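Bottle deposit machines – worth the bother?

mossytrug
Our Skitivville shop has put one in. I fed it 7 and it spat 2 back out. Anyone having better luck?

Pellow_4000
Love ours! I've saved up 4,000 points on the Grelomer card and I only go once a month.

dunnockdan
Points are a swizz. I'd sooner have cash, or just use the kerbside box like we always did.

Pellow_4000
Kerbside here takes a fortnight and half of it blows down the road, so no thanks!

tansy113
Bit of both for me. Don't squash them though – ours won't read a crumpled label. Fizzy drink bottles are the worst for it.

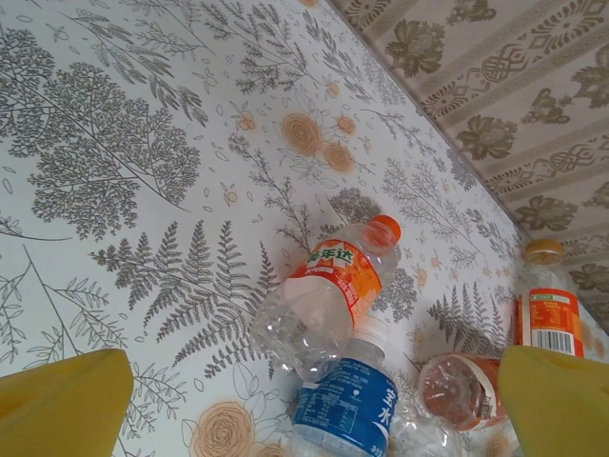
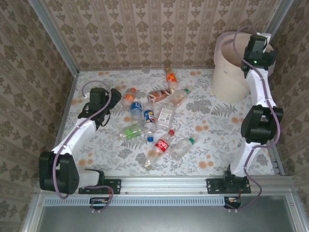

I keep the lids on as well, the sign at ours says to. Dan, you can get cash, you just have to queue at the kiosk with the slip.

dunnockdan
Queue at the kiosk? I'll stick with my box.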